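3.2 Household wiring and the evening slowdown

The most rewarding part of the Clekside survey was the part we had nearly left out. Our diary form asked residents to note every time their home connection felt slow, and Stamatia Vrettos suggested adding one more line: how was the device connected at that moment? That single line changed the way we read everything else.

Across the 60 households that kept diaries through June, we collected 2,226 entries. Residents in the older brick terraces wrote far more about the evening hours than those in the newer flats at Stutthorpe, even where both paid for the same level of service. We first put this down to crowded lines in the street. The diaries tell a richer story! People moved their laptops to the kitchen after dinner, closed doors, and ended up two thick walls away from the router. Many wrote down the fix themselves, often with obvious delight – a cable run along the baseboard, a desk moved back to the hall.

Balaskas and Economou found a similar pattern in their earlier interviews at Kungate, where residents spoke of "good rooms" and "bad rooms" long before anyone had measured a signal. We borrow their terms here and use them throughout Section 4. 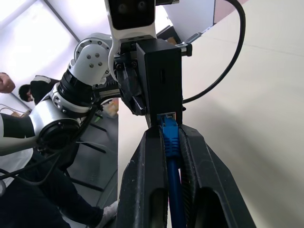 Figure 3. Blue network cable with a clear RJ45 plug, held at a black box.

Twelve households switched to a wired connection partway through the month, entirely on their own initiative. Their entries are a pleasure to read, and they are also our best evidence, as each home can be compared with itself. Complaints about video calls dropped sharply after the change. Complaints about streaming on the television barely moved, and we return to this puzzle in Section 5.

We did not ask what the cables cost or who installed them. Several residents told us anyway, in the margins, and those notes have been kept with the coded diaries for later work on household repair.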